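Chapter 7
When a Machine Joins the Shift

Before you read: Think of a job that you or someone in your family has done. Which parts of the day were the same every time? Which parts were different?

In November the wholesale grocer Brokness began to use humanoid robots at its packing hall in Lurley. The hall had 183 workers, and most of them had learned the job from an older colleague and not from a book. They knew by touch which tomato must be sold today and which can wait until the end of the week. Such knowledge is not written in any contract, and for this reason it is difficult to say how much of it a company loses or keeps when the work is changed.

The management had bought the control software, named Stellavex, for one purpose, the handling of fruit and vegetables between tables, crates and displays. It is a small part of the work in a packing hall, but it is repeated very often. On a normal day the hall moved roughly 700 crates.
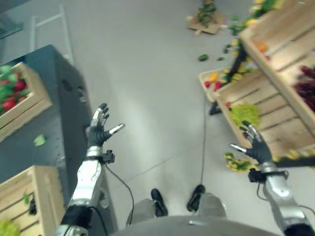 7.1 Tasks and Jobs

In this chapter we make a difference between a task and a job. A task is one piece of work, for example to lift a head of lettuce from a crate. A job is many tasks put together, and also the responsibility for them. Machines usually take over tasks. What then happens with the job is decided by people, and it can be decided well or badly.

At Lurley the workers kept their posts, but the content of the posts became different. Less time went to lifting and more time to checking, to correcting and to waiting. Some workers found the waiting harder than the lifting. The produce is also a problem in itself. Strawberries and grapes are soft, they have no fixed shape, and a hand with five fingers must learn for each of them how strongly it may press.

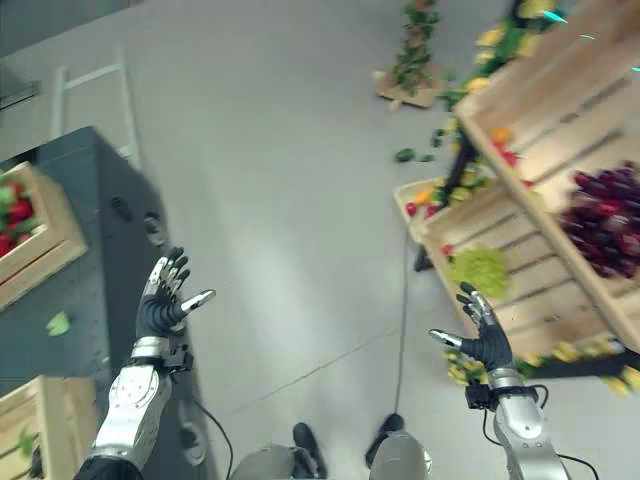

Gethin saw the matter from the side of the pay slip: "My back is better, I admit it. But I was paid extra for the heavy crates, and now the heavy crates are not mine. I would like that somebody explains me this before the next contract."

The question of Gethin brings us to the first topic of the chapter, which is how wages follow tasks. We shall come back to the Lurley hall in section 7.4, where its work schedules before and after the change are compared.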